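Skinner cell: periodic inspection checklist, arm, gripper and simulated twin

Revision dated December 19, 2021. Replaces the October issue.

Applies to the single-arm Skinner cell with the two-finger Grustik gripper, wrist camera and Halis simulation model. Work through the sections in order. Mark each line OK, ADJUST, FAIL or N/A. Comments from the last inspection are kept under the line they refer to and stay there until the item is closed.

Section 1. Isolation and access

1.1 Main isolator off, locked, key removed. OK
1.2 Air supply shut and vented at the filter unit; gauge reads zero. OK
Comment: the gripper is electric, but the part clamp on the bench is not. Vent the air even when only the gripper is being opened up.
1.3 Arm parked in the folded position, brakes on. OK
1.4 Gate switch opens the safety circuit on both channels. OK
1.5 Emergency stops, pendant and door post, latch and reset correctly. ADJUST
Comment: the door post button resets with very little twist. Still within what the maker allows. Replace at the next planned stop.
1.6 Floor markings legible from the gate. OK
1.7 Warning label on the control cabinet present and readable. OK

Section 2. Arm and mounting

2.1 Base bolts checked with the torque wrench, witness marks lined up. OK
2.2 No play at joints one to three when pushed by hand with brakes on. OK
2.3 No play at the wrist. OK
Comment: a faint click at joint five was noted in October. Could not be made to repeat. Left open for one more inspection.
2.4 Dress pack clear of the elbow through full travel. ADJUST
Comment: the lower strap had crept up by 30 mm and the cable was rubbing on the casting. Strap moved back and marked with paint pen. The outer sleeve is scuffed, inner cores sound.
2.5 No oil at joint seals. OK
2.6 Payload setting matches the fitted tool. OK
Comment: check this again whenever the camera bracket is removed. The arm will run with the wrong value and only show it as nuisance protective stops near full reach.

Section 3. Gripper

3.1 Finger screws tight, thread lock visible. OK
3.2 Fingers meet evenly when closed on the feeler strip. OK
3.3 Opening width at full stroke. OK
Comment: reads 103 mm against the drawing. No change since the fingers were last swapped.
3.4 Grip faces clean, no grooves. ADJUST
Comment: left face had a film of cutting oil on it. Wiped with alcohol and allowed to dry before the grip test. Do not use the blue degreaser on the faces.
3.5 Grip held on loss of power, using the test block, arm at low height. OK
3.6 Dropped-part detection trips when the test block is pulled out by hand. OK
Comment: this test needs power on and a second person at the pendant. Reduced speed, gate in maintenance mode. It is the only step in this section that may be done live.
3.7 Gripper cable seated at the tool connector, collar fully turned. OK

Section 4. Wrist camera

4.1 Bracket screws tight, dowel pins in place. OK
4.2 Lens cover clean, no scratches in the central area. OK
4.3 Calibration board seen at all set positions. OK
4.4 Fingers appear in the same place as in the stored reference view. OK
Comment: compare at full opening. With the fingers partly closed the difference is hard to judge and two inspectors will give two answers.
4.5 Exposure fixed, automatic gain off. FAIL, then OK
Comment: automatic gain had been switched back on, probably during the last software update. Set to fixed and saved to the start-up profile. Cell restarted and the setting checked again afterwards.

Section 5. Software and backups

5.1 Controller backup taken and restored to the spare card. OK
5.2 Safety configuration checksum matches the printed sheet in the cabinet. OK
5.3 Log reviewed for protective stops since the last inspection. OK
Comment: 161 entries, nearly all from gate openings. The remainder fall in one afternoon and match the payload value being wrong after a tool change. See 2.6.
5.4 Clock correct on controller and camera computer. ADJUST
Comment: the camera computer had drifted. The two logs cannot be lined up when this happens, so correct the clock before exporting anything.

Section 6. Simulated twin (Halis model)

New pick programs are tried in the Halis model before they are loaded to the cell. The model therefore counts as part of the cell for inspection purposes. It is checked after the real arm and gripper, with the measured values from sections 2 and 3 to hand.

6.1 Tool length in the model equals the value on the controller. OK
6.2 Finger opening in the model equals the value at 3.3. OK
6.3 Payload in the model equals the value at 2.6. OK
6.4 Joint limits copied from the current safety configuration. OK
6.5 Collision shapes present for fingers, gripper base and camera bracket. ADJUST
Comment: the bracket shape was missing. Added from the Terkimach drawing set. Without it the planner accepts wrist turns that the real arm cannot make next to furniture or a bench edge.
6.6 Repeat run from a saved state gives the same end position. OK
Comment: run 100 times overnight with the scene reset each time. No run ended outside tolerance.
6.7 Wrist view renders, with both fingers and the top of the gripper base in shot. OK
Comment: checked in the domestic test scene with a dark green part between the fingers. The two fingers lean slightly towards one another and the base lies across the bottom of the view, flat-topped with bevelled upper corners.
6.8 Part between the fingers can be told apart from the tool. ADJUST
Comment: poor in this scene. The green is close to black and so is the gripper base. The pale inner edges of the fingers are clear enough, but the outline of the part is hard to follow lower down. Raise the scene light and repeat. Do not change the part colour, as the pick program was written against it.
6.9 Loose objects outside the grip are identified. ADJUST
Comment: a dark navy cylinder lies on the tiles on the far side of the wooden trim, well to the left of the gripper base. It is partly hidden by the trim and its rounded end is visibly faceted. Acceptable as a shape for planning. Not acceptable as a sample for tuning the detector - use the finer mesh for that.
6.10 Surfaces carry the correct material settings for friction. OPEN
Comment: tile values entered. The brown surface to the right of the trim still has the default. A part set down on it may slide further in the model than it should, and no release test on that surface is to be signed off until the value is entered.
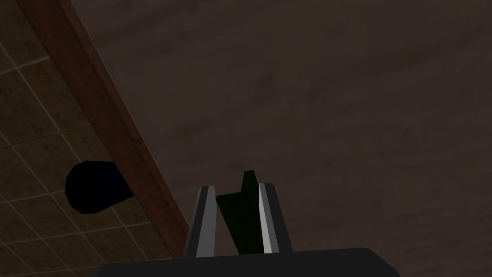
6.11 Model saved under a new revision number, previous revision kept read-only. OK

Section 7. Return to service

7.1 Tools and test block removed from the cell. OK
7.2 Gate closed, maintenance mode off, key returned to the board. OK
7.3 First cycle at reduced speed, watched from outside the gate. OK

Items carried forward: 1.5, 2.3, 6.8, 6.9, 6.10. The cell may run its existing programs. New pick programs wait for 6.8 and 6.10.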